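## 4. Setting up the Loker heated airer

You have unpacked the Loker, you have kept the box, and you have found the bag of screws taped to the underside of the lid, where the Benítez workshop has always put it and always will. If you haven't found the bag, go back to section 3 and look at the lid again.

The airer needs a clear patch of wall 133 cm wide. A wall that is nearly that wide will not do, however hard you lean on the end panel. Customers have leaned. The end panel was not persuaded.

### 4.1 Before you drill

1. Hold the wall rail where you want it and mark the two outer holes in pencil.
2. Check for pipes and wires. A cheap detector will do if you read its instructions as well as these.
3. Stand back and ask anyone who lives with you whether they like it there. Do this now.
4. Use a spirit level. The rail will tell you it is straight and so will your eye, and both are lying.

**Caution:** Do not fix the rail above a bath, a basin or a cooker. The Loker is warm, electrical and fond of neither water nor soup.

### 4.2 Fitting the rail and the bars

1. Drill at your pencil marks and push in the plugs supplied. Old brick may want the longer ones (part 459), sold separately, for which we are sorry.
2. Screw the rail to the wall. Stop when it's firm.
3. Hook the back panel over the rail. It drops a little and clicks.
4. Slide in the bars, thickest at the bottom. If you have a bar left over, you have missed a slot, and it will be the one behind the thermostat.
5. Plug in. The lamp glows amber while the bars warm up and green when they're ready.

**Note:** The first hour smells of hot dust. The second hour smells of it less. If you can still smell it on the third day, something has fallen down the back, and in our experience it's a sock.

### 4.3 Loading

1. Spin the washing first, at the fastest speed its label allows.
2. Shake each thing out hard, once.
3. Hang shirts by the hem and trousers by the waist.
4. Leave a hand's width between items. You won't, but we have to print it.
5. Set the dial to 2 for cottons. Anything with elastic goes on 1 and should be visited now and then.

Do not lay things on top of the airer. It has a flat top purely because a sloping one cost more.

### 4.4 Folding and putting away

The Loker's work ends when the clothes are dry. Yours, regrettably, carries on. Clear a table, spread a cloth over it if you have one big enough, and fold the clothes while they still remember being warm.

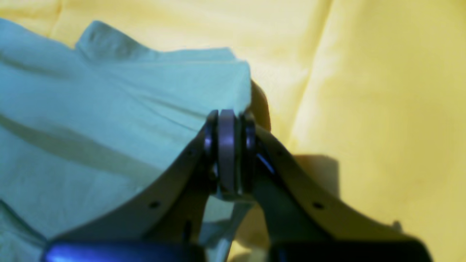
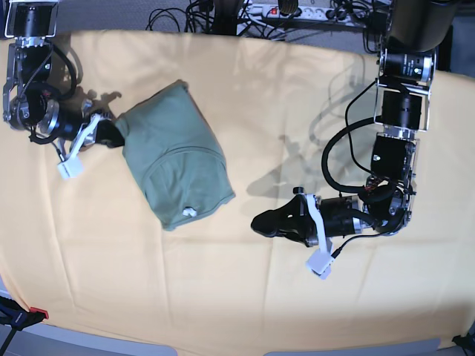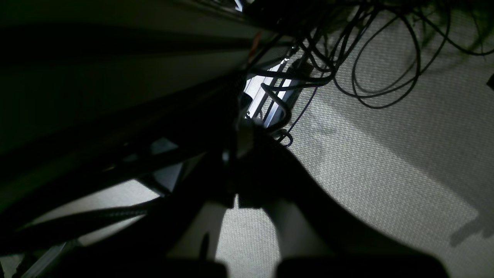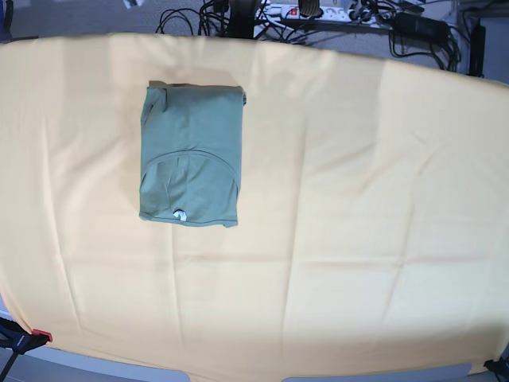

1. Fold T-shirts in thirds lengthways, then up from the hem. The shop method with the crossed arms is very quick and takes most of a winter to learn.
2. Pair socks as you go. Put single ones in a bag and leave them there until April, when you may give up hope.
3. Let towels cool before you stack them.
4. Jumpers go at the bottom of the pile. Whoever wants one will pull it out and ruin the pile, but you'll have started well.

**Note:** If clothes feel damp once they have cooled, they were damp all along. Put them back on setting 1 for half an hour. Seams and waistbands are the usual culprits, and hoods are worse than both.

### 4.5 If you also own the Floltberg hood

The Floltberg is a fabric hood that fits over the loaded airer and keeps the heat in. It comes folded in a pouch and will never go back into the pouch.

1. Switch off the airer.
2. Clip the hood to the two upper corners, label facing the wall.
3. Let the sides fall. They should hang clear of the floor.
4. Open the vent at the top. A Floltberg with its vent shut is a small tropical greenhouse containing your shirts.
5. Switch on again and turn the dial down by one.

**Caution:** Never use the hood on our older Flamia airers. The Flamia ran a good deal hotter, as anyone who owned one will tell you at length.

### 4.6 When it won't behave

- **No lamp.** Check the plug, then the switch on the wall, then the switch on the side that you didn't know about.
- **Lamp flashes amber.** The bars are overloaded. Take off the dressing gown.
- **Ticking.** Metal warming up. It ticks again when it cools.
- **Ticking with the power off, an hour later.** A clock, most likely. Look about the room.
- **One cold bar.** Pull it out, turn it end for end and push it back until it clicks. If it stays cold, write to us and quote code 1782 along with the serial number printed under the dial.

Letters reach Demetrio Benítez, who built the first Loker for his own back bedroom and still takes complaints about it personally. Please include a daytime telephone number, and leave out photographs of the sock.

*Section 4 revised September 16, 2019. Replaces the sheet that told you to hang the rail upside down.*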